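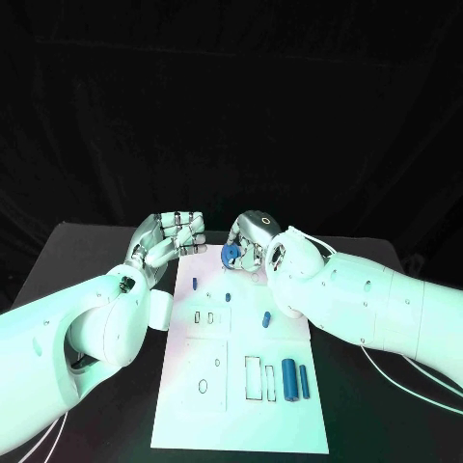
I started selling the Padomum creek test kit because our little church group got tired of waiting for somebody else to check the water. We'd been walking the same stretch of Drarnthorpe Creek every May with trash bags and good intentions, and I wanted numbers I could put in front of the county. You don't need a lab for it, just a tabletop with some room on it. I like a dark gray one with a white board laid down the middle, so the tubes go on the white and you can read the colors without squinting (pale yellow on dark gray is hopeless, trust me).

The kit gives you 47 tests for nitrate, phosphate and pH, plus a thermometer on a cord and a clarity tube that Vasić makes for us. I love that tube! It's a bit longer than the one in the old kit, so it sticks out of a backpack, but it reads much better in muddy water after a storm.

Our group has logged 1,160 readings with these so far, most of them by Yoga Osman, who gets down to the bank at 6 a.m. and texts me the results before I've had coffee. We share everything with the Ludska watershed page, and some 2,369 readings are up there now from groups up and down the valley – go and have a look.

Refills come in packs of 2 and fit the old case too. Keep the nitrate powder out of the car in summer, it clumps. Churches, schools and scout troops get the group price, just put the name of your group in the order notes and I'll fix the total before I ship.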